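Workshop notebook, April, after the afternoon session

Picking up from the mess I left on the last page. Draft 4 of the Clanero manuscript is in and I read the whole thing over lunch, which was a mistake, because I got soup on the good copy and had to print chapter one again. It's 42 pages now! Last time it was a lot longer and I kept telling everyone it was fine, but I like it so much better with the aunt gone. Sorry, aunt.

The opening still bugs me. We start with the train, then there's a flashback to the kitchen, then we're on the train again and I've forgotten who has the suitcase. I tried reading it aloud with the flashback moved to the end of the chapter and it sounded okay – a little flat maybe, but at least I knew where everybody was sitting. Marked the spot in green. If you pick up this copy, green is mine and pencil is from the last round, so don't erase the pencil yet.

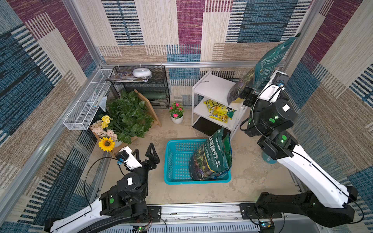 The other thing with the opening is the tense. Present on the train, past in the kitchen, fine, but on page 19 the kitchen slips into present for one paragraph and I can't tell if that's on purpose. I sort of hope it is. It's the best paragraph in the chapter (the one with the phone ringing under the towel) and I don't want to be the person who fixes it to death.

Cover letter for Paquette: I wrote two versions. The short one says what the book is and stops. The long one has my bit about Gresance and the writing program and how the thing started as a class assignment, and reading it back I sound like I'm applying for a car loan. Both are in the blue folder. They want a one-page synopsis too, and mine still gives the ending away in the second sentence, so that needs another go.

Title talk went nowhere again. Half the table wants to keep Clanero, and I'm with them, mostly out of habit. "Zullico" got floated since that's the town where the last chapter happens, but it sounds like a pasta sauce to me.

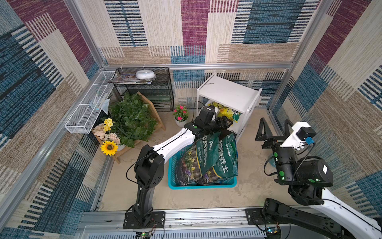

Wagner Evangelista wrote back that he'd send the short letter and leave the program out completely, and that the page 19 paragraph should stay in present tense, only with a line break before it so a reader can tell the floor has moved. He also thinks the aunt should come back for one scene, the funeral, with no dialogue.

Hmm. The line break I'll take, it's already in. The aunt I need to sleep on. I saved her pages in the old draft so it wouldn't be hard, but then the brother's speech has to go somewhere else and I just got that speech to work.

To do before next session:
synopsis, again
check the suitcase in every train scene
ask for the stapler back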